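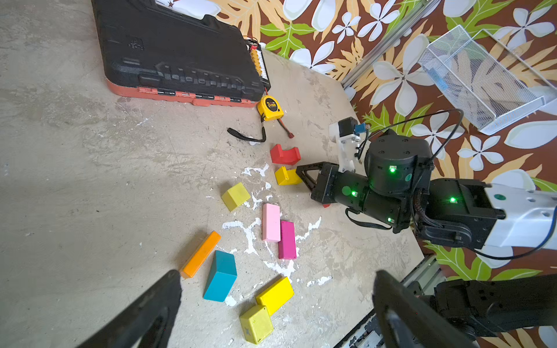

Skutstead Wooden Block Assortment

Painted wooden blocks in mixed shapes, sold by Curell as a starter set or a 60-piece box. The maker calls the finish "lifetime color." We'd treat that with caution. Paint on wood scuffs, and a floor like bare concrete will mark it sooner than a rug will — expect scratches on the faces and plan to live with them.

The colors run to red, orange, yellow, teal, magenta and light pink. The yellows don't match one another, which the catalog passes over. Children may not care. Anyone sorting by color will.

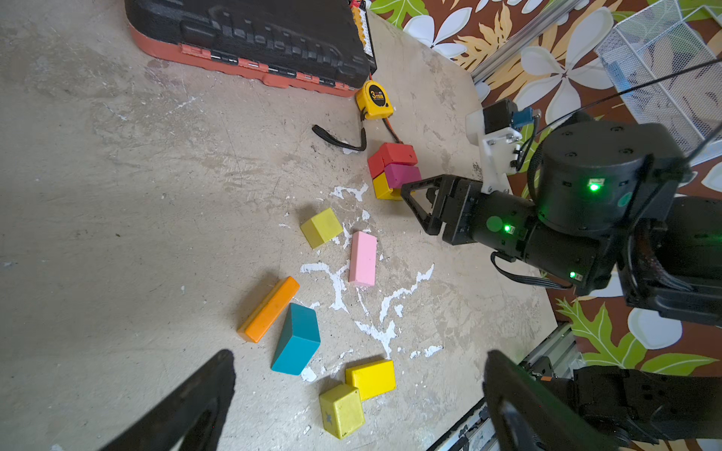 Stacking is better than we expected from the price, at least with the flat rectangular pieces. The long orange bar makes a decent bridge deck. The arch is handsome, but there are too few in the big box, and Curell won't sell spares.

Storage: a cotton bag, thin. Waraporn Wongsuwan in returns suggests a lidded tub, and so do we.

Starter set: 17 pieces
Large box: 60 pieces
Item no. 1560
Returns: 24 days, unused only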